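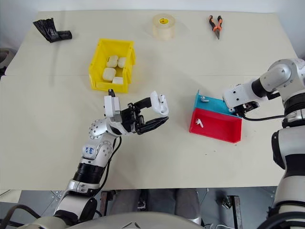

A roll of clear packing tape and a pair of pliers on a worktable.

Kondetgate, June 22, 2022. Nekora, a communications research and training firm, today announced that registration is open for its fall meeting on public relations measurement. The meeting will be held at the Sial conference center in Kondetgate and will bring together people who plan, run and report on communications programs for companies, public agencies and charities.

The program consists of 12 sessions over two days. Topics include setting goals before a campaign begins, reading survey results, tracking news coverage in smaller markets, and presenting findings to senior managers. One session will deal only with the costs of measurement for teams with limited budgets.

Seating is limited to 280. Nekora opened a waiting list in May for members of its mailing list, and those who joined it will receive their registration codes by email. Remaining places will be offered to the general public in the order in which requests are received.

Trikar, a publisher of trade newsletters, is the supporting partner of the meeting. Under an agreement between the two firms, Trikar will publish written summaries of all sessions and make them available to registered guests without charge.

The full registration fee is $900 and covers both days, lunches and printed materials. Students and staff of registered charities may apply for a reduced fee. Requests for refunds must be made in writing.

Press passes are available to working reporters and editors. Applications should be sent to the Nekora press office and should name the outlet and the sessions of interest.

About Nekora
Nekora provides research, training and advice to communications teams. Its head office is in Kondetgate.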